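Sorting the Junk Drawers, and Other Ways to Start a Year

2021-01-03

Happy New Year, everybody! I know, I know, it's been a while. The last thing I posted was that long rant in August about the dishwasher, and then I just sort of wandered off. But it's a quiet Sunday, the coffee is strong, the tree is still up (don't judge me, it's staying until it drops its last needle) and I have spent the whole long weekend doing something I've been putting off since we moved in. I cleaned out the junk drawers.

Yes, drawers. Plural. We have 4 of them. I grew up in a house with one junk drawer, the way I thought God intended, and somehow I've become a person with two in the kitchen, one in the hall and one in the desk that was supposed to hold nothing but stamps and envelopes.

It started because I couldn't find the tape. I had one last present to wrap, for my sister's birthday, which falls right after New Year's (poor thing, she has been getting leftover Christmas paper her entire life), and I pulled the first kitchen drawer so hard it came off the rails and landed on my foot. So there I was, sitting on the floor in my socks with a sore toe and a whole drawer's worth of stuff spread out around me, and I thought, well, it's out now.

Here's what was in that first one, more or less. Takeout menus from a place that closed two summers ago. A bag of rubber bands that had melted into each other. Birthday candles, mostly stubs. Seven or eight keys that don't open anything we own. The little Allen wrench from every piece of furniture we ever put together. Soy sauce packets. So many soy sauce packets! And the manual for a Clistik can opener that I gave away years ago because it hated me.

The keys are what slowed me down. I can't throw away a key. I tried every single one in the front door, the back door, the shed and the bike lock, and then I put them all in an envelope, wrote "keys???" on it and put it back in the drawer. I'm not proud of it. My husband walked by, read the envelope, and kept walking.

The second kitchen drawer was mostly batteries, and I'd like to have a word with whoever in this house puts dead batteries back next to the good ones. (It's me. I do it. I always think I'll take them to the drop-off and then I never do.) I got one of those cheap testers at Nolard, the hardware store by the post office, and spent a very happy hour going through the whole pile. If you've never tested a pile of batteries while listening to old records, I recommend it. The dead ones are now in a coffee can by the door, and this time I mean it, they are going.

Then the hall drawer. Oh boy. That one turned out to be the sentimental one. Ticket stubs, a hospital bracelet, a pressed leaf in wax paper, the receipt from our first dinner at Brandão. If you've been reading here for a while you know how I feel about that place. We went for the fish stew, we stayed for the custard tarts, and we walked home in the rain because we'd spent the cab money on a second round of tarts. The ink on the receipt is almost gone. You can just make out the total if you tilt it toward the window. I put it in the photo album, where it should have been all along.

I also found a list in my own handwriting that said "Things to do before 30." I am well past 30. I had done two of them. One was "learn to make bread" and the other was "own a good coat," and I still think those were the best two on the list, so I'm calling it a win. I never did get to Iceland and I never did learn the accordion. I think the neighbors are better off about the accordion.

Now for the part you might want to use yourself. After a lot of shuffling I landed on a system, if you can call it that. Everything came out onto the dining table and got sorted into trays, the shallow plastic kind. Things I had touched in the last year went in one. Things I hadn't touched but would truly miss went in another. Whatever was left on the bare table went in the trash or the donation bag, and I made myself do it quick before I could start getting attached to a spare lampshade ring.
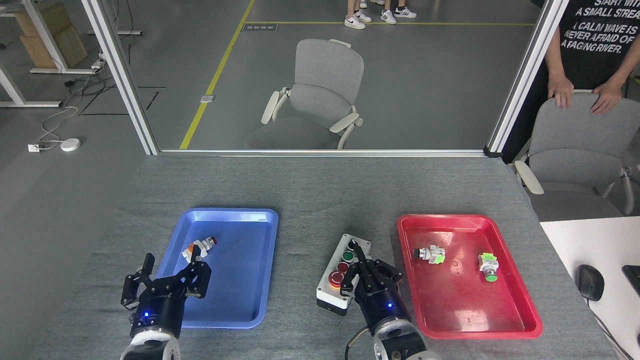

The trays made a bigger difference than I expected. When it's all in a heap you just stir it around and sigh, but once there's a place for a thing to go, your hands get into a rhythm. I did the whole desk drawer in one evening with a movie on. And when I had to clear off for dinner I could pick up the trays and set them on top of the piano without losing my place, so nobody had to eat their soup next to a pile of paper clips.

A few small things I learned the hard way. Wipe the drawer out before you put anything back, even if it looks fine, it is not fine. Don't buy organizers first! I did that, I ordered a Nurum divider set before I'd even opened the last drawer, and it's two inches too long for every drawer in the house. It's living under the bed now, holding wrapping paper, and doing a pretty nice job of it. And take the pens and scribble with every one of them. I threw out a whole fistful and kept the green one that skips a little, because I like it.

While I was in the mood I peeked at the photos on my phone, thinking I'd sort those too. There are 3272 of them. I closed the phone and had a cookie.

So that's where we are. Three drawers that open and shut like they should, and one that I've decided can stay a junk drawer, because you do need a spot for the soy sauce. (I kept a few. You never know.) The tape was in the bathroom cabinet, by the way, behind the cotton balls. I have no idea. My sister's present got wrapped in snowman paper, same as every year.

Next up is the linen closet, or maybe the spice rack if I lose my nerve. Tell me in the comments what the oldest thing in your junk drawer is, and if anyone is missing a small brass key with a round top, I may have it.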